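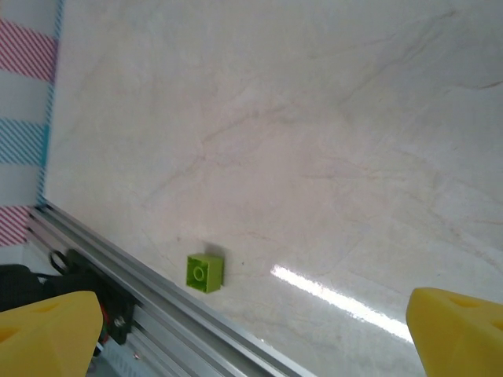
Refugee status flag stays set after citizenship date is entered

Product: Drorix casework register
Module: Status rules, quarterly return
Site: Griltcombe resettlement office
Reported by: Žofie Procházka
Assigned to: Manju Chaturvedi
Priority: Normal, raised to High
State: Closed, fix applied

Original report (Žofie Procházka)

The July return counts people who have become British citizens as still holding refugee status. The return shows 743 people under "Refugee status, current". Our paper register, which is kept by the casework team and checked against copies of naturalisation certificates, has 42 fewer. I have compared the lists by case reference and every one of the extra records has a citizenship date filled in.

Under the Refugee Convention, someone who acquires a new nationality and enjoys the protection of that country falls under the cessation clause. Our local policy follows this for counting purposes. The person moves to "Former refugee, citizen" on the date of the ceremony. They can still use the advice service but they must not appear in the current total, as the council uses that figure to set the housing support grant.

Steps to reproduce:
Open any person record with status "Refugee, current".
Enter a citizenship date in the past and save.
Run the return for a period ending after that date.
The person is listed under "Refugee status, current".

Expected: listed under "Former refugee, citizen".

Comment (Manju Chaturvedi)

Thank you, the steps are clear. I cannot reproduce this on the test copy with a new record. I enter the date, save, and the status changes at once. Please answer the following:

Were the affected records entered by hand or brought in by import?
Are they main applicants, dependants or both?
Does opening and saving one of them again change the status?

Please try the last point on a single record only and note the reference in case we need to put it back.

Comment (Žofie Procházka)

Nearly all of them came over from Clesta when we moved. They are all dependants, mostly children who were registered under a parent. No main applicants are affected as far as I can see. Opening and saving again makes no difference. I tried with one record and the status field is greyed out with the note "Inherited from main applicant".

Comment (Manju Chaturvedi)

That explains the difference. The inherited note is the part that matters.

Drorix has two ways of setting a person's status. A main applicant has a status of their own, worked out from the decision, the leave dates and any citizenship date. A dependant can either have a status of their own or take the main applicant's. New dependants created in Drorix are given their own by default. The Clesta import sets them all to inherit, since Clesta held one status per family and had nothing else to pass across.

When a dependant inherits, the status rule never looks at that person's own dates. A child who naturalised while the parent still holds refugee leave will therefore be shown as a current refugee for as long as the parent is. The same would apply to a grandchild added under the same family reference, so the fault can pass down another generation without anyone editing anything.

Could you check whether the opposite case exists too — a parent with citizenship and a dependant without? Those would be missing from the current total and would not show up in your comparison, because you started from the extra names.

Comment (Žofie Procházka)

I have checked. There are 2 such records, both adult sons of the same applicant. They are on the paper register as current and absent from the return. So the system list has 44 wrong extras, less those missing, which gives the 42.

I should correct my first message. I said every extra record was in the difference of 42, but that was the net figure. The case references are in the attached sheet.

Please raise the priority. A missing current status is more serious for us than an extra one, as the travel document letter template refuses to run without it.

Comment (Manju Chaturvedi)

Priority raised to High. I have added a temporary override on the sons' records so that the letter template will run. The override is written to the audit log under my name and will be taken off once the fix is in.

There is a question of policy which I cannot settle from here. If we stop inheritance altogether, each dependant's status will be worked out from their own decision and dates. Some imported dependants have no decision recorded, only the parent's. Those would fall to "Status unknown" and leave the return entirely. Do you want:

inheritance kept for the grant of status, but ignored for cessation; or
inheritance stopped, with a manual review of every dependant who has no decision?

Comment (Žofie Procházka)

The first, please. I have asked the policy lead and it matches how we explain it to families. A dependant gets status through the main applicant, but whether it ends is decided on that person's own circumstances. Marriage or a separate address does not change it either way.

Comment (Manju Chaturvedi)

Rule rewritten and tested on the copy. The order is now:

If the person has their own citizenship date on or before the period end, use "Former refugee, citizen".
If the person has their own decision, use it.
If not, take the main applicant's original grant. Ignore the main applicant's citizenship date.

The Ahuja export reads the stored status and does not work it out again, so it needed a full rebuild after the change. This was run on the live system at 19:30 and finished without errors. Any spreadsheet saved from Ahuja before then still has the old values and should be replaced.

Note for the July return: if it has already been sent, the earlier file remains under "Submitted" and is locked. Create an amended return from the Actions menu. Do not delete the original — the council's portal matches on its reference.

Comment (Žofie Procházka)

The amended return agrees with the paper register on names as well as on the total. The sons are listed as current. The letter template runs for both with the override removed. The council has accepted the amended file.

One remaining point: the greyed-out field still says "Inherited from main applicant" for people who now have a citizen status. The figure is right but the wording is confusing for caseworkers.

Comment (Manju Chaturvedi)

Agreed. The label is fixed text and is not linked to the rule. Logged as a separate display fault, priority Low, and linked to this ticket. Override removal confirmed in the audit log. Closing.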